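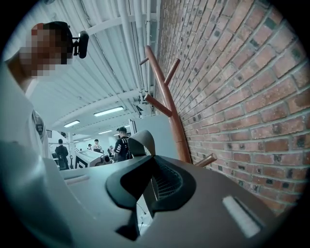

Chapter 7
Trying Out Grippers Side by Side

I once spent most of a month comparing two grippers and came away with a folder full of numbers that meant nothing. The Plastard two-finger had picked up more blocks than the Donati, so I wrote that down, told my boss the Plastard was the better tool, and we ordered a box of them. Then we put one on the arm at Stunddale and it dropped everything smooth. I had tested both grippers with my own hand on the trigger, and by the time I got around to the Plastard I'd had a lot more practice than when I'd tested the Donati. I was measuring me!

So this chapter is about how to compare things fairly when the things are grippers, arms, cameras and controllers, and when you are a tired person who would like to go home. The first six chapters told you how each of these parts works. You'll need Chapter 3 (friction and contact) and Chapter 5 (lenses), and if you skipped the bit in Chapter 5 on distortion, go back and read it before section 7.3, please. I'll wait.

What you should be able to do by the end

Write a test plan for two grippers that a stranger could follow.
Tell the difference between a gripper problem, a camera problem and a controller problem when all you have is a dropped object.
Choose a set of test objects and defend your choice.
Read a lens's view of a room and say what will be usable in it.
Work out whether the gap between two success rates is worth caring about.

Words we'll use

Trial: one attempt, from the moment the fingers start to close until the object is either set down in the right place or isn't. A trial has one result. If you catch yourself writing "sort of" in the results column, your definition of success needs work.

Finger pad: the soft part at the end of the finger that touches the object. Often rubber. The pad is frequently the thing you are testing even when you think you're testing the gripper, and I'll come back to this.

Hand-held gripper: the same kind of fingers and camera you might put on an arm, carried by a person. We use these a lot in this book, partly since they're cheap and partly because you can walk one into any corner of a building without bolting anything down.

Wrist view: what the camera on the gripper sees. It always includes some of the gripper, and the argument over how much is too much takes up a good part of 7.3.

Head view: what a camera worn on the operator's head sees. Useful next to a wrist view, and not much of a replacement for one.

7.1 Start with the boring question

What do you want to know? I mean this in the dullest possible way. "Which gripper is better" can't be tested. "Which gripper moves more plastic cups from bin to shelf in an hour, run by the same controller, without a person stepping in" can be tested, and it can be tested by someone who has never met you.

When my group at Flaswood set up its first proper comparison, we argued over the question for longer than we spent running trials. One side wanted to know about strength. The other side (mine, and I was pretty loud about it) wanted to know about recovery, meaning what happens after a bad first grab. These are both fine questions, and they need completely different tests! A strength test wants heavy things and a clean approach. A recovery test wants awkward things and a deliberately sloppy approach. Had we mixed them we would have gotten one mushy number that answered neither side.

Write your question at the top of the page. Put the thing you're changing in the sentence, and put the thing you're counting in the sentence. If you're changing two things, you have two questions and need two pages.

7.2 Change one thing

Everybody nods at this rule and then breaks it before lunch. The trouble is that gripper parts come glued together, sometimes for real. Swap the Plastard for the Donati and you have swapped the fingers, the pads, the motor, the weight hanging off the wrist, the height of the camera above the fingertips and the spot where the cable comes out. The cable matters more than you'd think. A loose cable can swing in front of a lens, snag on the lip of a bin, or tug the camera a hair out of line, and none of that will show up in a data sheet.

You can't fix all of it. What you can do is list every difference and decide for each one whether to match it, measure it, or live with it. Pads are easy to match: cut both sets from the same sheet. Weight can be matched with tape and washers. Camera height usually can't be, so measure it and put it in the report. Motor speed you can cap at the slower of the two, though then you're no longer testing the faster gripper at its best, and you should say so.

The person is the other thing that changes. I've already confessed to my month of bad data. The cure is to alternate. Run gripper A, then gripper B, then B, then A, and keep going like that, so that your growing skill (and your growing boredom) gets shared out evenly between them. Use more than one operator if you can get them, and have every operator use every gripper. If an operator has used one of them before, write it down.

7.3 What the camera gets to see

Turn back to the photo that opens the chapter, taken from a hand-held gripper, and look at the brick wall on the right. Mortar lines in a wall run straight, and in the photo they curve hard. That's the wide lens at work, the same bending we measured with the checkerboard in Chapter 5. You pay for the wide view with that bending, and with the dark rounded corners, where you get no picture whatsoever.

Now look at how much of the view belongs to the tool itself. The gripper's gray housing takes up the lower half. Is that a waste? Some students want to crop it out right away, and I get the urge, but the black finger pad and the fingertip above it are in there too, and the controller needs to see where its fingers are relative to whatever it's reaching for. Lose the fingertip and you've saved a few pixels by throwing away the most useful ones. What I'd ask instead is whether the housing could be slimmer, or the camera tipped a little, so that you keep the fingers and see less of the shell.

The ceiling lights are worth a minute as well. When a gripper is pointed upward indoors, bright tubes land in the view, and a camera on automatic exposure may darken everything else to cope with them. When you compare two cameras, test each one pointed down at a table and again pointed up toward a light. I have seen a camera win the table test easily and then lose track of its own black pads the moment the wrist tilted. Black pads on a dark background are hard on any camera, come to think of it. Try a light fingertip if your tracking keeps slipping.

And notice the coat rack. I bring it up as a target. A rounded peg on a slanting pole is a lovely test of approach angle, as the fingers have to come in square to the peg and the pegs point every which way. Furniture you already own makes better test objects than most of what you can buy.

7.4 Picking objects

My own starter set is a sponge, a full water bottle, an empty one, a hardcover book, a bunch of keys and a folded dish towel. Each has ruined somebody's demo. The empty bottle catches grippers that squeeze too hard, the full one catches those that don't squeeze enough, and the keys catch everyone. Buy two of anything that can be crushed.

Leave out objects that every gripper handles perfectly and objects that no gripper can manage. They make the table longer and tell you nothing about the difference between A and B. You'll only find out which ones they are by running a small pilot, so run one, then fix the set and don't touch it again. Swapping out an object halfway through because it's annoying you is cheating, even if it's a mild sort of cheating that happens in good labs.

7.5 How many trials?

More than you'd like. In the Flaswood comparison we planned 2,000 trials for each gripper. The Donati finished with 1,304 successes and the Plastard with 1,048, a gap of 256, and with that many trials I was happy to call it a real difference. Divide through and you get 65.2 percent against 52.4 percent.

Suppose we had stopped at 20 trials apiece. Those same rates would have given us a typical result of 13 against 10 or 11, and you could get a gap that size by flipping coins. Worse, it could easily have come out the other way, and I'd have ordered another box of the wrong gripper. We'll do the arithmetic properly in 7.8. For now, hold on to the idea that small tests can only catch big differences.

Record the failures by kind while you're at it. I use 3 kinds: never got a grip, got a grip and lost it, and put it down in the wrong place. The first usually points at the camera or the approach, the second at the pads or the force, and the third at the controller. "Usually" is carrying some weight there, and the case study in 7.9 is one where all of this sorting pointed us the wrong way for a week.

Before you read on

Pick any two tools in your house that do the same job, such as two can openers or two pairs of tongs. Write a one-sentence question about them that follows the rule in 7.1. List every difference between them you can find, and mark each one match, measure or live with. Then hand the page to a friend and have them run five trials from it while you keep your mouth shut. Every time you want to interrupt, make a note of where your plan was unclear. Keep the page, as you'll be rewriting it at the end of 7.6.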